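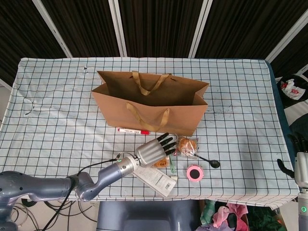
10/24/23

Bag packing bench, continued. Purpose: settle on one paper bag for the Illumley counter orders so we can stop keeping three sizes on the shelf.

Bag under test is the Pledivska kraft with flat ribbon handles. Stands on its own when open, wide face forward. The rim folds in at the corners, which narrows the opening a bit. The front handle drops over the outside of the panel and stays clear. The rear one tends to flop forward over the mouth, and anything going in from above has to get past it. Tharushi's suggestion was to tape the rear handle back during packing. Tried it, works, adds a step. Not adopted yet.

Item set for the small order: one wrapped round pastry, one black plastic spoon. Marker stays on the table for writing the order number on the bag and is not part of the set. Dario packed it twice by mistake last time, so I am writing this down.

Notes on packing order:

Spoon first, flat on the base, bowl end toward the side panel. Pastry second, label up. With the pastry first, the spoon ends up standing on end against the wall and slides around when the bag is lifted. Tharindu prefers the spoon on top so the customer sees it. I don't have a strong objection, but then the bag needs to be carried level.

Load check from the January batch, for reference: filled to 981 g, held by both handles, no tearing at the glue line. Filled to 499 g, held by one handle only, the bag tips and the contents shift to the low side. Four bags tried each way. Have not repeated this with the current delivery. Moushumi thinks the ribbon is glued differently now. Check before ordering 200.

Tablecloth: still the pale one with the navy grid. The grid is handy for putting the bag back in the same place, but the cloth creases toward the left and a light bag will lean if it sits on a fold. The gray smudges and the dark scribbles right of center are still there. Eino wants it replaced with a plain one. I would keep the grid and press it flat.

Open:
- Zirano sample bags, twisted paper handles, ask Jayawardena for the delivery date
- repeat the one-handle lift with new stock
- decide on tape for the rear handle, yes or no
- second pen, black, fine tip; the thick one bleeds on kraft

Weights go in the shared sheet under bags, second tab. Dario has the scale until tomorrow noon.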